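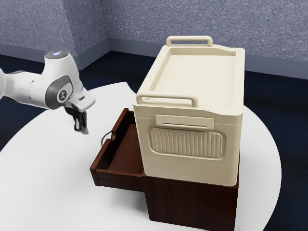 Notes from the Practice: Moving a Small Law Office Without Losing a Client

Posted 24/06/2025 by Rosine Bodin

Print this page | E-mail this page

Clients of this office will have received a letter by now confirming that the practice has moved from Clullach Street to the second floor of the Brunet Building. The telephone number and the e-mail addresses are unchanged. The suite number is 3, and the entrance is on the parking lot side. Several colleagues at other small firms have asked how the move was handled, and it seemed simpler to set it down here than to repeat it by telephone.

The lease on the former office was due to end in August. Mireille Gaillard and I had assumed for most of the winter that it would be renewed. The landlord's proposal arrived in February and included a clause that would have made the tenant responsible for repairs to the roof. A law office reads its own lease more slowly than it reads anyone else's, and we were nearly a month in replying. By the time we declined, the choice of space in town was limited.

The first task was the closed files. Our storage room held 2343 of them, going back to the years before Mireille joined the practice. Each one had to be checked against our retention policy before it could be kept, returned or destroyed. Original documents received separate treatment. Wills, deeds and signed settlement agreements were removed from the closed files and entered in a register, and we wrote to the clients concerned to ask whether they wished to collect them. Many did. A fair number had changed address, and a few letters are still unanswered. Those originals remain with us and will be kept in the fireproof cabinet until the owner or the estate can be reached.

Colleagues should allow more time for this stage than they expect to need. We allowed two weeks and used six. The difficulty was mostly in old probate matters, where the file had been closed but a final receipt had never been placed in it.

The second task was notice. Courts, opposing counsel, the state bar, the insurer and the bank each require a change of address in a different form, and some will not accept it before the effective date. We filed a notice in every pending case, including those where nothing was expected to happen before fall. One hearing notice still went to the old address. It was forwarded promptly, and no deadline was affected, but the clerk's office has since been asked to confirm the correction in writing.

For the trust account, we changed the statement address in person at the branch. Checks bearing the former address were voided and shredded on the same day.

Grondiditz Moving and Storage carried the active files. We had asked three companies for a price, and theirs was not the lowest. They agreed to sign a confidentiality undertaking and to let one of us ride behind the truck – a request that another company found amusing. The charge was $3000, including the return of empty crates. The crates were sealed and numbered by our own staff, and the seals were checked against the list on arrival. Crate 2 was delivered to the dental office across the hall and was retrieved with the seal intact.

The document management software, Wenen, was moved to the new network on a separate day. I would recommend that arrangement to anyone. Mireille would have preferred to do everything at once, and has said so.

Some matters are unfinished. The sign for the street door has been ordered but not delivered. The conference room is in use, although the chairs do not match the table. Parking is free for clients in the spaces marked for Suite 3, and visitors who need the elevator should use the side door, as the front steps do not have a ramp.

Appointments are available at the usual hours. Clients who left original documents with either of us and have not received a letter are asked to call the office with their current address.

Print this page | E-mail this page

Contact | Copyright Rosine Bodin. All rights reserved. | Back to top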